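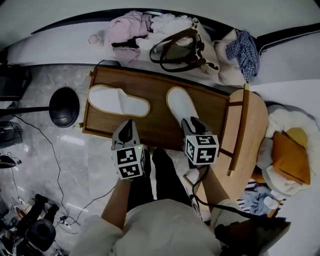 How often do the hand-held grippers need a check? Before every session, plus a longer one after 140 recordings.

Project report, Dimitriou group, 25 August 2022

Our part was upkeep of the Dinmont pair, left and right. Not the software, just keeping the hardware usable. Slippers on the tray were the main task all month so the jaw tips got most of our attention.

Daily routine. Wipe jaw tips, dry cloth only. Open and close each one 5 times, feel for grit. Marker cubes next – the black patterns have to be clean and the cube can't wobble. If it wobbles, tighten and redo calibration, no shortcuts. Then the cable, pull gently at the plug end.

Problems we had. Right jaw started closing late at recording 128. Turned out to be a loose screw behind the tip, took us a whole afternoon to find. Left one was fine exept for a scratched cube face, reprinted it. Total at the end was 648 recordings, around 20 thrown out.

Still to do: spare tips from Kurkidora, havent arrived. A better cable clip too – the tape keeps peeling. Next long check is in November.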